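阅读时间：12 分钟

Skavbridge 开放日中文场招募参加者

Skavbridge 六月在 Skovonberg 办开放日，其中有一个中文场，现在开始招人。参加者上午看演示，下午自己动手操作机械臂收拾桌面，结束前填一份问卷，再坐下来谈一会儿。全程讲中文，个别环节由英文讲解，旁边有人翻译。

去年的开放日只有英文场和本地语言场，来的中文读者不少，有几位在问卷里写“讲得太快，名词跟不上”。今年单独加了一场。名额 10 个，另留候补。

这份通知比较长，报名以前请看完，尤其是“哪些情况请先问我们”和“录像与数据”两节。

一、我们在做什么

Skavbridge 做的是桌面操作，也就是让机械臂在普通桌子上拿东西、挪东西、放东西。项目内部叫 Flomura，用的都是家里和办公室常见的物件：盘子、杯子、纸巾、眼镜盒之类。桌上没有固定的摆法，每一轮开始前由工作人员重新摆一遍，摆得整齐或凌乱都算正常。

机械臂有时由程序控制，有时由人远程控制。开放日上午演示的是程序控制，下午参加者自己操作的是远程控制。两种方式用同一套夹爪，看到的毛病也差不多：薄的东西不好夹，光滑的东西会滑，软的东西夹起来以后形状变了，放下去的位置就不准。这些毛病当天都会看到，我们不会提前把难的物件撤走。

到上个月为止，Flomura 的记录里有 1,793 轮桌面整理，成功和失败的都在里面。下午各位操作的轮次，如果本人同意，也会加进去。不同意也可以照常参加，操作时间一样长。

二、当天的安排

上午 10 点，在 Muriithi 楼一层签到。签到的时候领胸牌，核对同意书，存包。迟到的人可以进，但安全说明那一段要单独补，补完才能进实验区，可能会错过前面一部分演示。

签到以后先到小会议室，Rehema Ndung'u 讲安全说明和当天流程。她讲英文，有现场翻译，中文讲义每人一份。讲义上印了急停按钮的位置、走道的范围，还有操作时常用的几个词的中英文对照。讲义可以带走。

接着进实验区看演示。演示由 Lev Derkach 负责，内容是让机械臂整理一张摆了日用品的桌子。他会先跑一轮，中间不停，大家只看；再跑一轮，每做完一个动作停一下，讲这一步用的是什么信息，为什么选这个角度下手，夹不住的时候程序怎么处理。提问放在停顿的时候。演示期间如果机器卡住，会当场处理，处理要花多少时间不好说，后面的环节顺延。

中午在一层的餐厅吃饭，费用由我们出。有素食。对食物过敏的请在报名表里写清楚，当天再说厨房来不及换。

下午分组操作。两个人一组，一个操作，一个在旁边看画面、报位置，到时间换过来。每组配一名工作人员。操作内容从简单的开始：先把夹爪移到指定位置，张开，合上；然后推动一个物件；再夹起一个物件，放到桌子的另一边。做得顺的组可以试试盘子和眼镜。做得不顺的组就在前面的内容上多练一会儿，这没有关系，我们要的是第一次上手的人的真实情况，练得多快多慢都不评分。

操作结束后回小会议室填问卷，然后分两桌谈话。问卷是纸质的，中文。谈话主要问几件事：哪一步最费劲，画面看不看得清，什么时候觉得没把握，讲解里哪句话没听懂。

晚上 7 点以前一定结束。要赶班车的人可以提前走，报名时注明。

三、参加者自己操作的部分

很多人报名前问得最多的是“我什么都不会，能不能操作”。可以。操作用的是手柄，左右手各一个，夹爪的开合是一个扳机。用过游戏手柄的人上手会快一点，没用过的人，练一会儿也能移动。

操作时人坐在实验桌旁边的操作位，看的是屏幕，不直接看桌面。屏幕上有两路画面，一路从高处往下看整张桌子，一路装在手腕的位置，跟着夹爪走。高处的画面用来判断东西在哪里，手腕的画面用来判断夹爪离东西还差多少。第一次用的人常常只看其中一路，另一路忘了看，搭档这时候要提醒。

几条操作上的建议，是前几次开放日攒下来的：

先动，后夹。夹爪没有到位之前不要碰扳机。

往下降的时候放慢速度。手腕画面里影子变深，说明夹爪离物件表面近了，这时候再慢一些。

盘子夹边，不要从中间夹。一根手指在盘子里面，另一根在盘沿外面，合上以后才有东西可夹。

眼镜最难。镜腿折起来以后有空隙，手指容易插进去，看着像夹住了，一抬就带歪。遇到这种情况，松开，退回去，换个方向重来。

纸巾很轻，夹起来以后会跟着走，有时候松开了还挂在手指上。轻轻晃一下就行，不要用桌沿去蹭。

报位置的人，话说短一点。“左”“右”“低”“停”比一整句话有用。左右以屏幕为准，开始之前两个人先说好。

东西掉到地上不用捡，工作人员会捡。机械臂没有完全停住之前，任何人不要把手伸到桌面上方，包括去扶快倒的杯子。

四、我们找什么样的人

年满十八岁，能听说中文，能读简体或繁体中文。讲义和问卷默认简体，需要繁体请注明。

以前没有在机器人公司或者相关实验室工作过。学过编程、做过机械、开过机床都可以。

当天能从签到待到问卷结束。只想看演示、不参加下午操作的，请报公众场，公众场随时进出，不用填表。

我们希望这 10 个人的背景尽量不一样。去年报名的多数是工科学生，今年想请到更多在餐饮、保洁、护理、仓库这类地方工作的人，也欢迎退休的人和全职在家的人。这些人对收拾桌子这件事比我们熟，看一眼就知道机器哪里笨。上一次有一位在食堂做过多年的参加者，指出我们摆盘子的顺序从一开始就是反的，后来那一段流程按她说的改了。

夫妻、朋友可以一起报，但分组时会拆开。

五、哪些情况请先问我们

身上装有心脏起搏器或者其他植入设备的，请报名前先写信来，我们把设备的说明发给您，您和医生商量以后再决定。

手部刚做过手术，或者长时间握东西会疼的，可以参加，我们会缩短操作时间，也可以全程只做报位置的那一半。

坐轮椅的可以参加。Muriithi 楼有电梯，实验区的走道够宽，操作位的桌子高度可以调。请提前说，我们好把那一侧的椅子撤掉。

看屏幕容易头晕的，请注明。手腕那一路画面晃得比较厉害，有人看久了不舒服。可以只看高处那一路。

怀孕不影响参加。带孩子的请注意，实验区不让未成年人进，楼里也没有托管的地方，这一点我们目前解决不了。

六、补贴和费用

参加不收钱。每位参加者发 200 克朗补贴，当天填完问卷以后在签到台领，需要签字。中途离开的，只要做完一轮操作，也照发。候补到场但没有轮上的，发同样的数额。

车费自理，停车免费。从外地来的不报销住宿。

午饭由我们提供，上面说过了。下午有咖啡、茶和一点饼干，实验区里面不能吃喝。

这份补贴是参加研究活动的补贴，和工作报酬没有关系，参加以后也不会因此得到录用。想找工作的人请看招聘页，开放日当天不收简历。

七、录像与数据

上午的演示有录像，机位对着桌子和机械臂，观众坐在机位后面。下午的操作由设备自动记录，记录下来的内容包括两路画面、手柄的动作和机械臂的位置。操作位上的人不在这两路画面里，但手如果伸进桌面范围，会拍到手。

声音不录。谈话环节由工作人员用笔记，不录音。

同意书分成两部分，第一部分是参加活动必须签的，内容是安全和责任；第二部分是数据，可以签也可以不签，可以只同意其中几项。签了以后想撤回，写信告诉我们胸牌上的编号就行，我们把那一轮从记录里删掉。记录里只有编号，没有姓名，所以请把胸牌留着，或者拍一张照片。

参加者可以在休息区和小会议室里拍照。实验区里拍照要先问工作人员，拍到别人的脸请征得本人同意。

八、现场规矩

穿平底、包住脚趾的鞋。长头发请扎起来。围巾、长项链和带绳子的工牌进实验区以前要摘下来，门口有储物格。

地毯上贴了红色胶带做标记，走动的时候请不要踢到，也不要把椅子压在上面。桌子下面有线，脚不要往里伸。

急停按钮谁都可以按。觉得不对就按，不用先问。按了以后机器要重新启动，耽误一点时间，不算谁的错。

手机调成静音。翻译说话的时候请不要同时聊天，他一个人要顾整组。

桌上的东西都是道具，包括纸巾和眼镜，请不要拿来用。去年有人把自己的眼镜放在桌角，结果下一轮被当成物件收走了，镜片没有坏，但找了一阵。自己的东西放储物格。

整理一轮的过程中，大家会看到这样的工位：

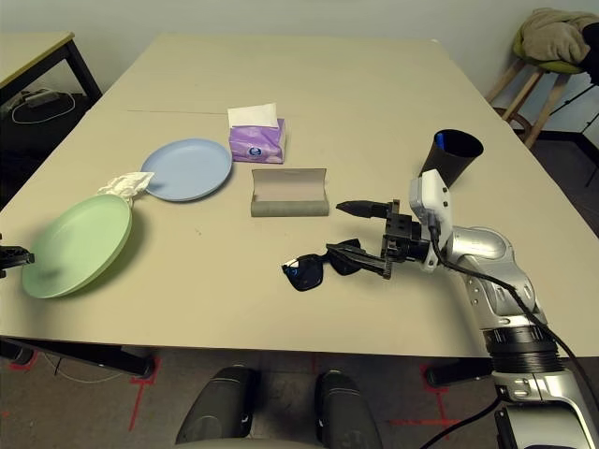
高处看过去，左边是盘子和纸巾，右边夹爪的一根手指靠着墨镜。
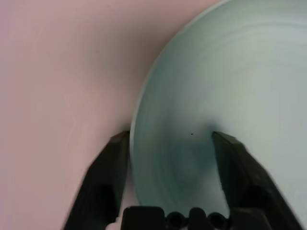 九、怎么报名

在网站的开放日页面下载中文报名表，填好以后用邮件发给我们，标题写“中文场报名”。不方便上网的，可以到 Muriithi 楼前台拿纸质表，填好交给前台。

报名表要填的内容：姓名或者希望别人怎么称呼您，联系方式，现在或以前做什么工作，有没有用过游戏手柄，饮食要求，需要我们准备的事情。最后有一个空栏，写一件您觉得收拾起来最麻烦的东西，一句话就够。这一栏我们会认真看，有些会拿到当天的桌面上去试。

不需要附照片，不需要附证件。当天签到时看一眼能证明年龄的证件，看完就还给您，不复印。

报名截止到五月底。名单定下来以后，选上的、候补的和没选上的都会收到回信。选人的时候先看能不能全程参加，再看背景搭配，条件差不多的抽签。报得早晚没有影响。

收到确认信以后请回复一次，确认会来。临时来不了请尽早说，候补的人要安排时间。

十、交通

Muriithi 楼在 Skovonberg 河南边，从火车站出来走河边那条路，过桥以后右转，看到砖墙的旧仓库就到了，入口在仓库背面，门上有 Skavbridge 的牌子。正面那扇大门是卸货用的，不开。

坐公交在桥头站下。开车来的停在仓库东侧，不要停在卸货口前面。自行车可以推进院子。

下雨的时候河边那条路有一段积水，绕到上面的街走，多花几分钟。

如果找不到入口，打报名确认信里的电话，会有人出来接。当天邮箱没有人看。

十一、活动以后

问卷和谈话的内容我们会整理成一份简短的中文说明，发给所有参加者，说清楚哪些意见采纳了，哪些暂时做不到，做不到的原因是什么。整理需要时间，秋天发出。

愿意以后再来参加测试的，可以在问卷最后打钩。打钩的人我们有新活动时会单独写信，不打钩的不会再收到邮件。

中文场以后办不办，要看这一次的报名情况和我们自己能不能排出人手，现在没有定。

联系人：Rehema Ndung'u（流程、同意书、无障碍安排），Lev Derkach（设备和演示方面的问题）。用中文写信就可以，回复会晚一两天，要等翻译。

读者留言

河南岸老周：退休的能报吗？我六十八，手柄没摸过，以前修了一辈子缝纫机。

Skavbridge 开放日：可以，没有年龄上限。请在工作一栏写上修缝纫机，这个我们很感兴趣。

Mia_L：请问下午能不能只报位置不操作？我看晃动的画面会晕，但是很想去看盘子那段。

Skavbridge 开放日：可以，报名表里注明。报位置时看高处那一路画面就够了。

小满：去年去过英文场，机器夹一张纸巾夹了好几次没夹起来，我们全组在旁边替它着急，哈哈。今年还能再报吗？

Skavbridge 开放日：去年只看过演示的可以报，去年已经操作过的请把名额让给第一次来的人，公众场随时欢迎。

阿屏：建议把停车那段写到前面去，上次我就停错了，停在卸货口被请走了。

wanderer_77：最麻烦的东西我先说一个，保鲜膜。填表里也会写。

返回顶部 | 联系我们 | 隐私说明 | © Skavbridge，Skovonberg，保留所有权利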